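Ostow Community Help > Recycling and waste

Plastic bottles: caps on or off, and do they need squashing?

Itziar Moya
Posted in January, 2 replies

We've started keeping drinks bottles apart from the rest of the recycling because our collection in Brevham has changed. I've been using a round brown bin with a handle opening near the rim. It fills up very quickly. Should the bottles be squashed first, and do the caps stay on or go in separately? The leaflet only says "clean and empty".
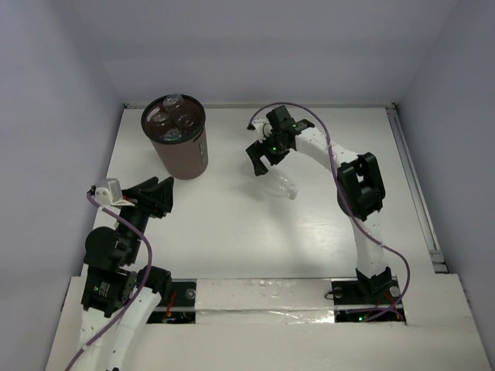

Four bottles in the brown bin, one still on its side next to it.

I don't want the whole lot left behind on Tuesday over a few caps.

batside_137
Caps on. Ours have gone that way for ages and always been taken.

Akpalu
It depends on whether yours go to the kerb or to a bottle return point, so check that first.

For kerbside: empty them, give them a quick rinse, squeeze the air out and screw the cap back on. With the cap on they stay flat — otherwise they spring back and you've gained nothing. Loose caps are small and can get lost in sorting.

For a return point, don't squash them at all. The machine has to read the label and may refuse a crushed one.

As for the bin filling up, a round one wastes space with whole bottles because they end up at all angles. Lay them flat in a square crate if you have one. I get 10 large ones in mine, squashed, and carry it out once a week.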